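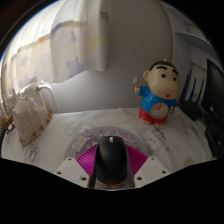
The technician who looks after the hand-held grippers at Vavon's workshop in Trurnville keeps a paper log for each one. Unit 16 has the thickest.

"The fingers take most of my time," she says. "They're ribbed and they flex, so they take the load every time someone picks something up. I bend each one by hand in the morning and look between the ribs for splits."

After the fingers come the contact strips along the inner edges. She wipes them with a damp lint-free cloth and lets them air dry for 10 minutes. Alcohol is off the list. "We tried it in March and the surface went slick. A computer mouse would slide right out, and a mouse is an easy thing to hold if you have it by the sides."

Mounting plates get less attention, but she checks the screws every 15 shifts. A plate that has worked loose shows up first as a finger closing late on one side. Operators tend to report it as a camera fault, and she has stopped correcting them. She closes the jaws on a flat gauge block and looks at both sides herself.

The lens is cleaned last, with a blower and then a dry tissue. If it has been off its mount, the unit has to be calibrated again before it goes back out.

Spare fingers come from Hovau in pairs, and she fits them in pairs. "If you put a new one next to an old one, the object turns in the grip. Then you get a complaint about the tracking."

Unit 16 had 3212 closings on its current set when we spoke. She planned to swap the fingers that afternoon and send the old pair to the Avram project, where they get cut up for wear tests.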